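Kirsten Þórarinsdóttir has been cutting patterns for a living since she left school, and for the last nine years she has also been buying them. Her collection of home dressmaking patterns now stands at 1131 envelopes, most of them kept in steel drawers at Kerkel, the studio she shares with the knitwear label Isemness.

"People assume I want the pretty covers," she says. "I do like them. What I look for first is whether somebody has used it."

A used pattern, she explains, comes with pencil marks. The hem has been dropped, the bust let out, a sleeve borrowed from another envelope and pinned in. She shows me a coat pattern with the name Tegwen Voyle written across the flap and two sets of measurements below it, the second larger than the first.

"She made it twice. The collar is different the second time, and I think it's better than the printed one. I'd like to know where she got the idea."

Museums have been slow to take this material. Tissue tears, and it takes up a lot of room once it has been unfolded. Þórarinsdóttir is not bitter about it. "A curator has to think about what can go on a stand. A finished dress can. A bag of paper pieces with half the notches missing is hard to show to anyone."

She lent a group of coat and skirt patterns to a small exhibition at Stellado in December, where they were hung flat beside clothes sewn from them. Catríona Hennessy, who organized it, wanted the paper at eye level and the garments lower down. Þórarinsdóttir was unsure at first.

"I thought visitors would walk past the tissue. Some did. But the people who sew stood there for a long time, reading the instructions to each other."

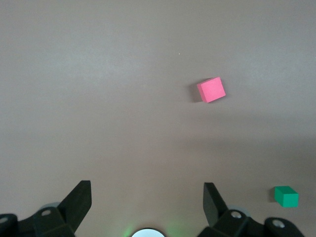 She does not copy the old shapes for her own work. The sizing is wrong for most customers now, and the fabrics they were drafted for are hard to find. What she takes from them is the order of assembly. "They were written for a person alone at a kitchen table. Each step has to make sense before you go to the next one. Factory sheets don't bother with that."

Her next job is a catalog, which will list the alterations as well as the printed details. She expects it to take around two years. Until then, anyone who wants to look through the drawers can write to her at Kerkel and ask for an afternoon.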